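빨래 개는 로봇 논문, 시작 상태부터 좀 적어 줍시다

요즘 옷 다루는 로봇 논문을 읽다 보면 저는 결과 표보다 부록을 먼저 폅니다. 성공률 숫자야 뭐 다들 예쁘게 나오죠. 제가 찾는 건 딱 하나, 옷이 처음에 어떻게 놓여 있었느냐는 거예요. 근데 이게 진짜 안 적혀 있어요! "무작위로 구겨진 상태에서 시작하였다" 한 문장, 끝. 누가 어떻게 구겼는지, 던졌는지 떨어뜨렸는지, 던져 놓고 너무 엉망이면 슬쩍 펴 줬는지(저는 해 봤습니다, 네) 알 길이 없습니다.

컵 옮기는 실험이라면 시작 위치를 좌표로 적으면 되니까 그나마 낫습니다. 천은 그게 안 되잖아요. 티셔츠 한 장을 같은 자리에 같은 사람이 열 번 내려놔도 열 번 다 다른 모양이고, 소매가 몸통 밑으로 들어갔는지 위로 접혔는지에 따라 난이도가 완전히 달라집니다. 소매 끝단이 밖으로 나와 있으면 그리퍼가 집을 모서리가 있는 거고, 안쪽으로 말려 들어가 있으면 일단 찾는 것부터가 일이에요. 그 둘을 같은 '무작위'로 묶어서 평균을 내면 그 평균은 대체 뭘 재는 걸까요?

제가 이 얘기에 유난히 열을 올리게 된 건 Mikolent에서 양팔 정리 실험을 돕던 때부터입니다. 시연 데이터가 거의 900개 쌓여 있었고, 정책 세 개를 놓고 어느 쪽이 나은지 비교하는 일이었어요. 처음엔 저랑 Hidayah Pelupessy 둘이서 번갈아 옷을 놓았는데, 며칠 지나니까 이상한 게 보이더라고요. 제가 놓은 날은 성공률이 높고 Hidayah가 놓은 날은 낮은 겁니다. 정책이 바뀐 것도 아닌데! 나중에 영상을 나란히 틀어 보고 알았습니다. 저는 옷을 어깨 쪽으로 잡고 살짝 내려놓는 버릇이 있어서 몸통이 대충 펴져 있었고, Hidayah는 한 손으로 뭉쳐 쥐었다가 툭 놓았어요. 둘 다 나름대로 무작위라고 믿고 있었고요.

그때 비교표를 다시 만들자는 말이 나왔을 때 솔직히 속이 쓰렸습니다. 그래도 다시 만들었고, 순위가 바뀌었어요. 1등이던 정책이 2등이 됐습니다. 정책 이름은 여기서 중요하지 않으니 넘어갈게요.

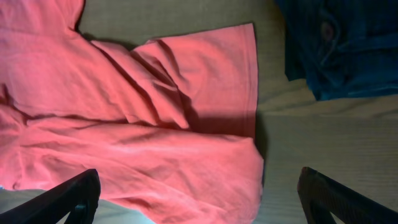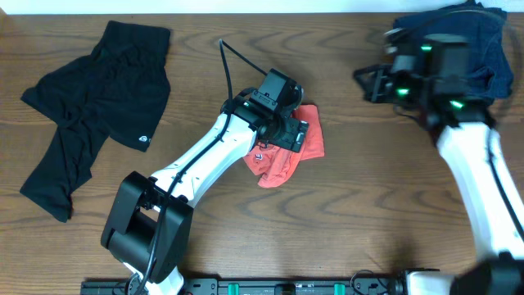

카메라 얘기도 해야겠네요. 손목 카메라와 머리 쪽 카메라를 같이 쓰는 게 이제는 거의 기본인데, 시작 상태를 기록할 때는 보통 위에서 찍은 것 한 장만 남깁니다. 저는 이것도 불만이에요. 위에서 보면 그냥 옷 뭉치인데 손목 쪽에서 보면 접힌 천 한 겹이 위에 얹혀 있고 그 밑에 그림자가 져 있고, 정책이 매달리는 단서가 그런 데 있을 때가 많거든요. 반대로 손목 영상만 보면 옆에 다른 옷이 어떻게 놓였는지, 반대쪽 팔이 어디서 뭘 하고 있는지 감이 안 옵니다. 그러니까 시작할 때 양쪽을 다 한 장씩 저장해서 공개하면 됩니다. 어차피 찍고 있는 영상이잖아요. 첫 프레임만 뽑으면 되는데 왜 안 하는지 저는 정말 모르겠어요.

이 주장을 학회 뒤풀이에서 꺼냈다가 Nadine Mahasneh한테 한참 혼났습니다. 요지는 이랬어요. 시작 상태를 그렇게 꼼꼼히 고정하기 시작하면 사람들이 그 상태에만 맞춰서 튜닝할 거고, 결국 벤치마크 하나 더 생기는 꼴이라는 거죠. 집에서 쓰는 로봇은 아무렇게나 벗어 던진 옷을 만나는데, 실험실에서 정해 준 구김 목록을 외우는 정책이 무슨 소용이냐고요.

음, 일리 있는 말입니다. 그런데 저는 고정하자는 말을 한 적이 없어요. 마음껏 던지세요! 대신 던진 결과를 보여 달라는 겁니다. Nadine도 여기까지는 고개를 끄덕였는데, 그다음에 제가 "난이도 등급도 매기자"고 했더니 다시 인상을 쓰더라고요. 등급은 누가 매기냐, 사람이 매기면 사람마다 다르지 않냐. 그것도 맞는 말이라 저도 여기서는 아직 답이 없습니다. Udemura 쪽에서 쓰는 방식은 실험을 돌리지 않는 사람이 첫 프레임만 보고 보이는 옷의 가장자리가 어디까지인지 표시하는 건데, 완벽하진 않아도 저는 꽤 마음에 들었어요. 적어도 결과를 알고 나서 "아, 이건 원래 어려운 거였어" 하고 빼 버리는 일은 막아 주니까요.

빼 버리는 얘기가 나왔으니 하나만 더. 옷이 테이블 밖으로 흘러내리거나 그리퍼가 두 겹을 한꺼번에 집어서 멈추면 그 시도를 '셋업 오류'로 처리하는 경우가 있습니다. 저도 한 번은 옷 18벌로 돌린 평가표를 받아 봤는데 비고란에 재시도라는 말이 여기저기 박혀 있었어요. 재시도를 몇 번까지 허용했는지는 안 적혀 있고요. 이러면 읽는 사람은 첫 번째 시도의 성적을 영영 모릅니다. 두 겹 집기는 천을 다루는 로봇이 제일 흔하게 저지르는 실수인데 그걸 실험 준비 탓으로 돌리면 곤란하죠.

물론 귀찮습니다. Heitmann에서 일하는 후배는 제 얘기를 듣더니 마감 전날에 그걸 누가 하냐고 했는데, 마감 전날의 저도 안 할 것 같긴 해요. 그래서 저는 사람 의지에 맡기지 말고 평가 스크립트에 넣어 두자는 쪽입니다. 시작 버튼을 누르면 첫 프레임이 저장되고, 옷을 놓은 사람 이니셜을 안 넣으면 아예 안 돌아가게요. 저희는 지난 10월부터 그렇게 하고 있고, 처음엔 이니셜 칸에 점만 찍던 사람들도 지금은 제대로 넣습니다.

다음에 심사를 맡으면 저는 계속 물어볼 생각이에요. 누가 놓았나요, 첫 프레임은 어디 있나요, 다시 한 건 몇 번인가요. 혹시 비슷하게 기록을 남기고 있는 팀이 있으면 양식 좀 나눠 주세요. 저희 건 아직 엑셀 파일 하나에 열만 계속 늘어나는 중이라 남의 것이 몹시 궁금합니다.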